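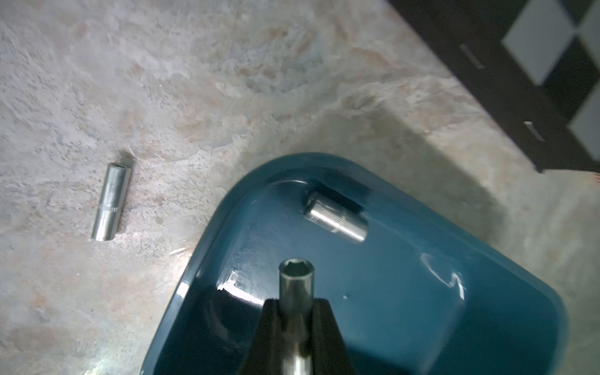
3.2 Sorting small metal parts into a shared tray

Loose sockets are the part of a toolbox that goes wrong first. A wrench has a shape you can hang on a nail; a socket is a short tube, it rolls, and its size mark is hard to read in poor light. In the home workshops we visited for the Waaka survey the usual answer was one tray for all of them, sorted later, or never. We follow that habit. A short socket on its side in a blue plastic tray, with a long deep-well socket still out on the bare surface next to it, is how a half-finished tidy looks in most of our records. Deep sockets got left for last more often than short ones. Reasons unclear. Two owners told us the long ones "don't fit the tray right", which may be true of their trays, ours had room to spare.

Parts were scored as stored when they lay fully inside the rim and stayed there at the end of the turn. Leaning on the rim = not stored. Chisholm's earlier scheme (Jandevent report, July) counted leaning parts as half, and we dropped that after the first round, too many arguments. Across all turns we logged 1394 placements. Of these 29 were thrown out for coder disagreement that couldn't be settled. The coding sheet is the Clomitz sheet with one column added for orientation, i.e. upright, on its side, other.

Surface matters more than we planned for. A mottled or veined top hides small gray parts, and a part that is hard to see gets picked up late. We did not control for this in the first round. In the second round we noted the surface for every turn, and also what else was standing on it: games, books, mail, whatever the household had out. Sorters were told to leave other items where they were. Most did. A few squared them up anyway, habit I guess (V.N.), and those turns are marked in the log.
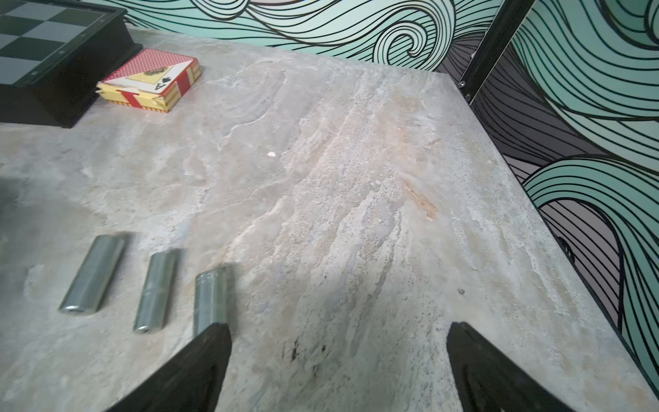 Why use short sockets and not bolts or screws? Sockets are big enough to pick up one at a time, so each placement can be logged as a single event, while screws tend to be moved by the handful and the count is lost.

A second point is spacing. Parts that start close together are treated as a group: the sorter clears one cluster, then goes to the next. Parts spread wide are taken nearest first. Namboodiri's notes from the Tratari visits say the same for kitchen items (spoons, lids), so it is probaly not special to tools. We kept the tray near the middle of the table where possible, with parts to both sides, so that neither side had a head start. Where the table was to narrow for this the tray went to the back and the turn was coded separately.

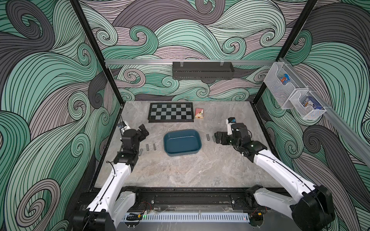
Figure 3. Table layout with the tray empty; small metal cylinders lie to its left and right, chessboard and card box toward the back.

Fig. 3 gives the layout used for the side-to-side comparison. The tray is the only target. Board game and cards stay put, see the rule above. Turn ends when the sorter says done or when nothing is left outside the tray, whichever comes first. No time limit. We tried one in the pilot and people rushed, parts got dropped, the scores went all over the place.

Order of pickup was coded from the left edge of the table, same as in the Clomitz sheet. Ties (two parts taken together) got the same rank. Results by side and by part length are in 3.3, the full coding rules are in the appendix.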